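Project report, Constanza Huenchumán and Lorenz Ortner, 1 December 2025

For our project we recorded an EP with the local band Presunholm. It has four songs and was made in the rehearsal room in two weekends. The singer wanted a dry sound, so we hung blankets behind her.

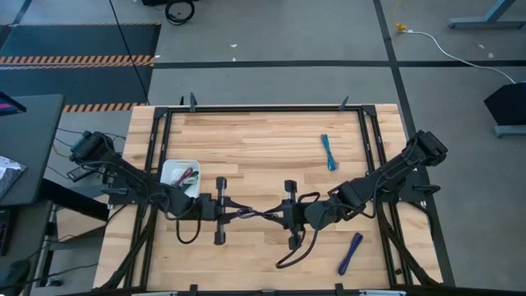
**Mixing and release**

The first mix had too much bass. Our teacher, Mechthild Hauser, advised us to cut the guitars at 167 Hz, and after this the voice was easier to understand. We pressed 50 cassettes with the label Kofler. The song "Dullulach" will be remixed in March.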